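Open day write-up, July 2023

Hi Hauke – you asked for the short version before the budget call, so I'm skipping the slides. The Modbridge open day went well. We had 66 people through the door, which beats March by a mile, and the Clustoveck folks stayed until we started stacking chairs (they want a second visit!).

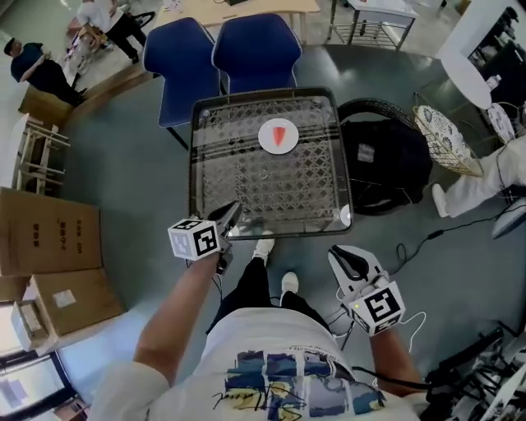 Visitor time at the stations was the thing I worried about most, and I needn't have. People were happy to wait for a turn with the hand-held grippers, and they asked much better questions once they'd had a pair in their own hands. The table task was kept really simple: a round white plate, a red wedge that looks like watermelon, one gripper per hand with the marker cubes on top. Hà ran that station nearly all day and has barely any voice left.

On the numbers, we logged 349 demonstrations, so the running total is now 792. I haven't weeded out the bad ones yet – expect that figure to drop a bit.

Money: we're inside the grant line except for the Brultus rental, which ran 3 days over. I'd like to cover it from travel if you're okay with that. The invoice is in the shared folder, and I'll need your yes before I can pay it.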